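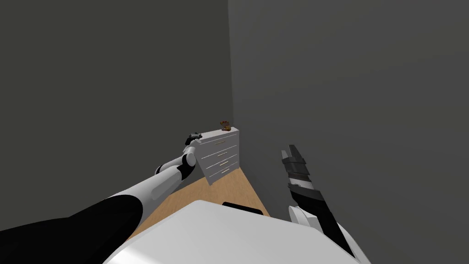
*Page last changed: Mon 1 April*

**Figure 4.** White chest of drawers in the corner of a small room (rendered view).

### 4.2 Storage furniture and the size of the bedroom

The second part of the survey asked tenants in Woltberg where they keep the clothes which are not in use in the present season. We received 93 complete answers. In 39 of them the chest of drawers was named as the main place, before the wardrobe and before the boxes under the bed. This result was higher than we expected from the earlier study in Brevetance, where the flats are older and many of them have a built-in cupboard in the corridor.

The position of the furniture seems to depend mostly on the door and the radiator. In a small bedroom the tenant has often only one free corner, and a low piece such as the one in Figure 4 is then preferred to a tall one. Several tenants wrote that a wardrobe makes the room dark. Others mentioned the stairs - a wardrobe must be taken apart before it can be carried up, and after the second move it does not stand straight any more.

We also asked for the price at which the main piece of furniture was bought. The answers in Woltberg lie mostly under 2,000 crowns. Only a few tenants had paid more than 4,000 crowns, and these had lived in the same flat for a long time. Second-hand pieces were common in the Lü quarter, where the housing company Bravon keeps a room in which tenants may leave furniture for others. We did not separate these pieces from gifts within the family, and the question should be asked in a different way next time.

One difficulty must be mentioned. The survey was sent out in October, when many households change from summer to winter clothes. It is possible that the tenants thought more about storage in that month than they would do in spring. The questions on bed linen and towels, which are treated in section 4.3, are probably less affected, as these things are used during the whole year.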